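Jitley opens its autumn kitchen table, and I've been let loose with the press release

Issued by the Jitley press desk. Free to use from 8 in the morning.

Hello from Jitley! We're a small kitchenware shop, and from October we're turning our front room over to a project we've been muttering about for ages. It's called the Herkimetti Table, and it is all about the plain, well-used things people cook with every day – the board, the dish, the tool you always reach for first.

I'll start with boards, as I have strong feelings about them. Every kitchen I've ever cooked in had one that was scratched to bits, and it was always the one people used. So we've put a marked one out on a dark surface, where the scuffs show up properly, and we're not going to scrub it up for visitors.

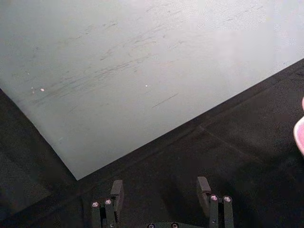 Scuffs and fine scratches on a pale board, October display.

The Table will hold 48 pieces by the time it opens, on loan from customers and from our friends at Huser, who run the repair bench two doors down. The oldest is a recipe notebook from 1938 with a whole page on white sauce and a very stern note about lumps. I have read it more times than I should admit. Huser are also bringing their box of spare knobs and lids, so if you've got a pan at home that's been missing its lid for years, bring the measurements with you (across the top, inside edge to inside edge) and they'll have a rummage.

Next, pink. I know, I know, but we've had more questions in the shop this year about coloured cookware than anything else, and I'm delighted! My own kitchen was white and steel for ages and I got thoroughly bored of it. One pink dish with a handle on each side cheers up a dark table no end, and you can carry it straight through to where people are eating. I'd keep the spatula in a pot of its own next to it, within reach. Ours lives in a black mesh cup.

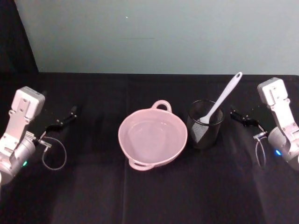 Pink two-handled dish with a pale spatula in a black mesh cup.

There will be talks too, short ones, with tea. I'm doing the first, on stirring and scraping, and yes, I can fill half an hour with that. My main point is that a wide, shallow pot wants a flat, broad blade. You get along the bottom properly and you don't leave a ring of sauce to catch at the sides. A round spoon is lovely for soup and fairly useless for anything thick.

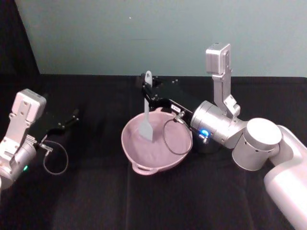

After my bit, Kioko will be serving lunch at 1, with 7 small dishes made from recipes in the notebook. I've tried the leek one and went back for seconds, then thirds. Places are limited by the size of the room, so do ask at the till if you'd like one. The display itself is free and you can wander in whenever the shop is open.

We're also after your boards. If you have an old one with a story, or with no story and plenty of scratches, we'd love to borrow it until the end of November. Please don't sand it or oil it first. Stick a label on the back with your name and what you mostly cut on it – bread, onions, whatever – and we'll put the label out alongside. 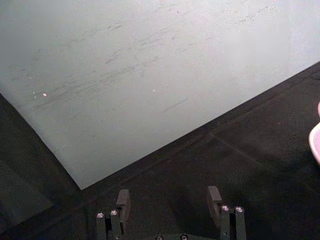

Huser wrote back to our first call for boards to say they'd happily lend three, but could we please tell people that a deep groove is worth a proper look before the board goes back to chopping duty, and that they'll check any that come in, free, all through the month.

So bring them along. Loans can be dropped at the Jitley counter from the start of October, and press are welcome to come in for a nose around before then. Ring the shop first and I'll put the kettle on.

Ends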